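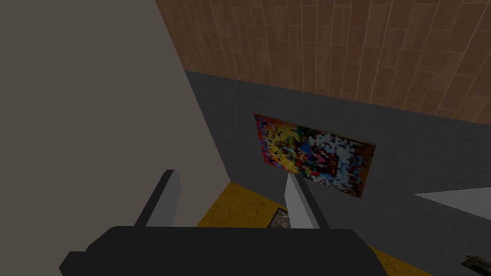 Wrist view, simulated room, gripper open and nothing held. Attached by d_buthelezi.

Forum: Simulation and Safety > Fault Reports
Thread: Joint limit stop not enforced after scene reset

d_buthelezi
I wish to report a fault in the Tenier arm controller, observed in simulation only. After a scene reset, the wrist is permitted to travel past its soft limit and no stop is issued. In a run of 300 resets, the fault occurred in 3. The log shows the limit table loading 60 milliseconds after the first motion command. Please do not move this build to hardware until the matter is reviewed.
Dineo Buthelezi, Oosthuizen test group

pudier_ops
Thank you for the report. We ran the same build at Pudier and did not see the fault. Our view is that the reset script is sending commands too early. The controller should not be held responsible for that.

zalalach_safety
I must disagree with the previous reply. A controller that accepts motion before its limits are loaded is unsafe, whatever the script does. The default state should be a stop.

pudier_ops
The manual states that the caller must wait for the ready signal. Users who follow it are not affected.

d_buthelezi
The script does wait. In reset 106 the ready signal was logged before the limit table — the log is available on request.

pudier_ops
Understood. I had not seen that entry and withdraw my comment about the script. Please send the log to the support desk.

zalalach_safety
Until a fix is issued, we have added a check that reads back the limits before any motion is allowed. We ask other sites to do the same.

Moderator
Status changed to Confirmed. The thread remains open for further logs.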